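Sudenura Household Storage Set
Progress report to Prumia, second reporting period
Work site: Imumden

Status: Work packages A and B complete. Work package C in progress. Work package D not started. No change to the approved budget total.

The period covered the final selection of items, the layout trials on the work table, and wear checks on the wooden drawer parts supplied by Rojanasak.

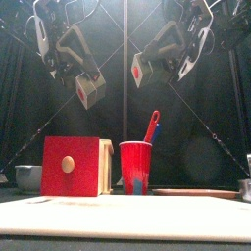
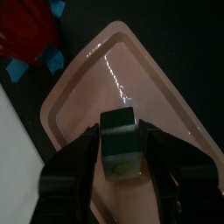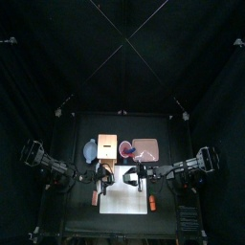 Figure 1. Items in use at Imumden. First: red wooden box with round knob, bowl, and red plastic cup on the white board. Second: small dark block held over the pink tray. Third: bowl, wooden box with drawer open, and round container in a row at the back of the work area.

1. Purpose of the set

The Sudenura set is a fixed collection of small household items and the containers they are put into. It is meant to give repeatable material for put-away tasks: an item is picked up, moved to a container and left there. The containers are open (trays, bowls), upright (cups and other round containers) or closing (boxes with a drawer). All items have to be ordinary enough to be replaced from general stock, with the exception of the drawer boxes, which are made to our drawing by Rojanasak.

Prumia asked in its comments on the previous report that the set be kept small enough to store in one cabinet. This has been met. The packed set takes up the lower shelves of the cabinet at Imumden, with the boards stored upright beside it.

2. Work package A: item selection

The set is now frozen at 66 items, containers included. The list submitted with the previous report was longer. Items were removed for the following reasons:

- Soft items that did not keep their shape between trials. The folded cloths are the main case. They are kept at the site as spares and are not in the count.
- Glass. All glass items were withdrawn after a review of the storage arrangements.
- Near duplicates. Several cups differed only in height and gave the same results in the placement trials. One size was kept for each color.
- Items whose lids could not be bought separately.

Colored plastic was favored for the upright and open containers. Wood is used for the drawer boxes. Color was treated as a practical matter during selection. Light containers on the white board were harder to pick out in the record, and the layout sheets now ask for at least one strongly colored item in each layout.

The small blocks were the last group to be settled. The earlier ones had sharp corners and marked the plastic. The current blocks have a slight bevel, applied at the site with fine abrasive paper. The finish on the beveled edges is not uniform. This does not affect use, but it will be visible to anyone comparing blocks side by side, and the item list notes it.

3. Work package B: layouts

A layout is a sheet giving the starting position of each container and each loose item. The target was 35 layouts and all of them have been drawn, tested and filed. Each sheet carries a plan of the table, the item codes, the starting state of the drawer (open or closed) and the required end state.

Layouts fall into two groups. In the first, the containers stand on the white board. In the second, the containers stand along the back of the work area and the board is left for the loose items. The second group took longer to settle. With containers in a row, the spacing between neighbors controls whether the drawer can be opened fully, and whether an item can be lowered into a round container without touching the box beside it. The first version of these sheets gave spacing by eye. The revised version gives it from a corner of the table, with a tolerance of 2 millimeters on the drawer box and a looser one on everything else.

Two points from the trials led to changes in the sheets:

Bowl position. The bowls were first placed behind the drawer boxes. This kept the front of the board free but made the bowl difficult to see from the side. Bowls may still be placed there, but the sheet must then state that the bowl is partly hidden in the side view. Sheets without this note are treated as errors.

Long items in round containers. Where an item is longer than the container is deep, it rests against the rim and extends past it. The first version of the end state rule required all items to be fully inside. This was not achievable with the longer items and the rule has been rewritten. An item now counts as put away if it stays in the container when the container is lifted straight up and set down.

The work on the trays was straightforward. A tray with a smooth rim and a recessed floor accepts most of the small items without adjustment. The glossy floor gives strong highlights under the table lighting. A matte spray was tried on one spare tray and rejected, as the coating lifted after cleaning. The lighting height was raised slightly instead and the change recorded in the site log.

4. Work package C: wear of drawer boxes

Rojanasak delivered the drawer boxes in two batches. The first batch was accepted with comments. The drawers fit closely and some were tight at the back of their travel. The runners were waxed on arrival, which was enough for most of them. The remaining boxes were returned and came back with the drawer sides planed down.

The wear check is a count of full open and close cycles with an inspection at intervals. Nearly 2000 cycles have been recorded on the most used box. Findings to date:

- Knob: no loosening. The knob is glued and screwed. An earlier sample with a glued knob only was rejected before delivery.
- Drawer sides: light polishing of the contact surfaces. No splitting.
- Drawer front: small chips in the paint at the lower edge on the painted boxes. Unpainted boxes show handling marks only.
- Box body: no movement at the joints.

Paint loss is the only finding that needs a decision. Repainting is simple but would take a box out of use while it dries, and fresh paint on the drawer front changes the gap. Our proposal is to leave the chips and to record them by photograph at each inspection. If Prumia prefers repainting, the cost can be met from the consumables line.

The white boards have also been checked. They are scuffed from normal use and wipe clean. The boards can be turned over when the marks begin to interfere with the record. One has been turned so far.

5. Handling and reset

Reset time was the main complaint in the first period. Containers were being emptied into a common bin and sorted afterward, and small items were lost under the table. The procedure is now as follows. Empty the closing containers first, then the upright ones, then the open ones. Place loose items in the compartment tray in code order. Wipe the board. Set the containers from the layout sheet, starting with the drawer box. Check the drawer state last.

The compartment tray has made missing items easy to notice. One block and one lid were missing at the end of the period. The lid was later found inside a stacked bowl. The block has been replaced.

Cleaning is with a damp cloth. Detergent left a film on the plastic trays and is no longer used on them. Wooden parts are wiped with a dry cloth only.

6. Deviations from plan

Work package B closed later than planned. The cause was the return of the drawer boxes to Rojanasak, which left the second group of layouts waiting on correct parts. The time was used to draft the item list and the reset procedure, both of which belong to work package D in the original plan. The overall end date is unchanged.

Spending on transport was above the estimate because of the extra return trip. Spending on purchased items was below it, following the reduction in the list. The two differences nearly cancel. A line by line statement is attached to the covering letter.

The supplier of the oval bowls has changed the handle shape on its current stock. Bowls already in the set are not affected. Replacements bought from now on would differ, so a small number of the old type has been bought and put aside.

7. Next period

Wear checks on the drawer boxes will continue and are due to finish in October. The following items are planned:

- Final inspection of all drawer boxes, with paint condition recorded.
- Completion of the item list with dimensions and weights. Weights are outstanding for the small items, pending a scale with finer resolution.
- A trial packing of the full set into its transport cases, followed by unpacking and setup at a second table from the written instructions alone.
- Issue of the layout sheets in their final numbering. The draft numbers used in this period will be listed against the new ones in an annex.

8. Decisions requested

Prumia is asked to confirm the following:

a. Acceptance of the frozen item list.
b. The rewritten end state rule for long items, as given in section 3.
c. No repainting of the drawer boxes during the wear check.
d. Transfer of the unspent amount on purchased items to transport.

Item b affects the wording of the final layout sheets and is needed first.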